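October, 14:20 – Onbridge handheld gripper kit, review notes cont.

Second bench session with the kit. Swapped the ribbed orange fingers left/right to check for a handed part; no difference in fit. Mounting block screws had backed out slightly after 340 cycles on the old pads. Retightened, no threadlocker yet. Tag on each block still flat, corners not lifting. 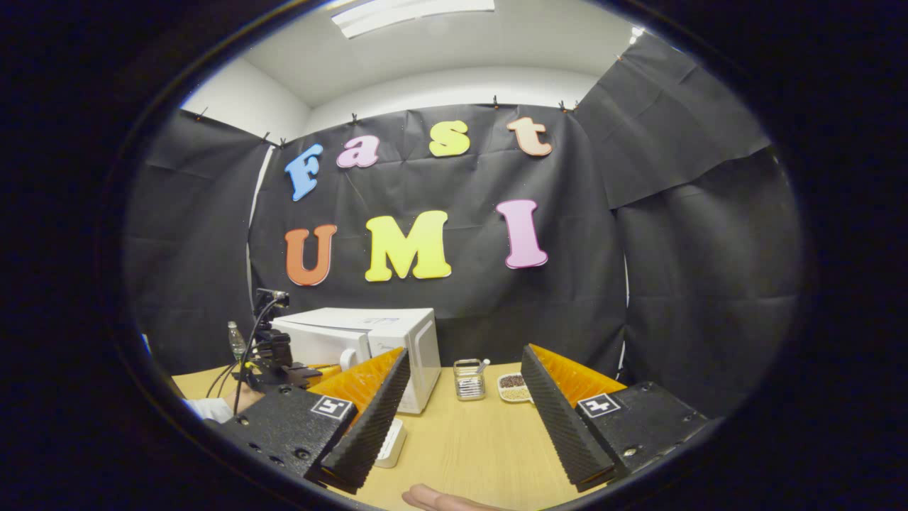
Lens distortion toward the sides is strong, so the vendor calibration file matters. Ran it as shipped: tags detected at all openings down to 8 mm, then dropouts on the right one. Prornuvness (their logging tool) writes the gap as zero when that happens – should be a null. Reported.

Spoon pickups from the jar: 20 tries, 9 clean. Most misses were rotation of the handle between the pads, not slip along it. Grip lower next time and close slower.

Open:
- price for spare pads, quote from Drernau still missing
- support terms past the first year
- repeat the spoon set with new pads before deciding on a second kit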